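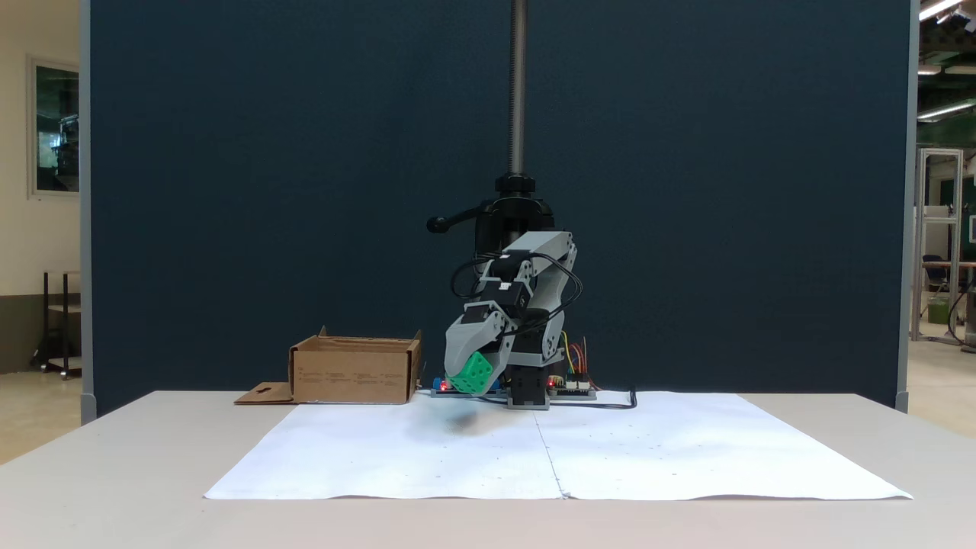 A robot arm needs a way to bend, and each bend needs a motor. The kind we used is called a servo. A normal motor just spins and spins, but a servo turns to the exact angle you ask for and stays there. When you lift your hand to your mouth, your shoulder, elbow and wrist all turn a little. Our arm works the same way. The black blocks between the light gray parts are servos, and the gripper at the end is the hand. Here it has a green cube in its jaws.

We built the arm in the Prenska workshop, a shared room where anyone can bring a project and borrow tools. We named it Himulum. Building it took most of June.

## How does it know where to go?

The arm can't see the cube. It follows a list of numbers that we typed in, and each number is an angle for one servo. If the cube is in a different spot, the gripper closes on nothing. Our list had 121 lines by the end of the month.
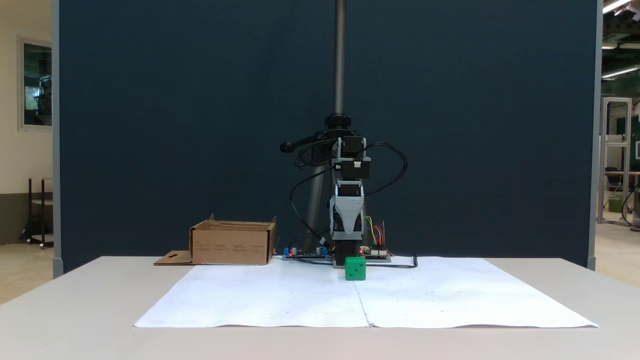
A small computer board reads the list from top to bottom. It sends signals along the wires, and the servos turn. Then it reads the next line. If two lines are very different, the arm jerks, so we added extra steps in between – small moves look smoother than big ones.

## Try it yourself

You need 2 people. One is the robot and closes their eyes. The other gives orders, such as "bend your elbow a little" or "open your hand."

Put an eraser on the table and try to get the robot to pick it up. Words like "over there" don't count. Write down the orders that work, then put the eraser back in the same spot and use your list again.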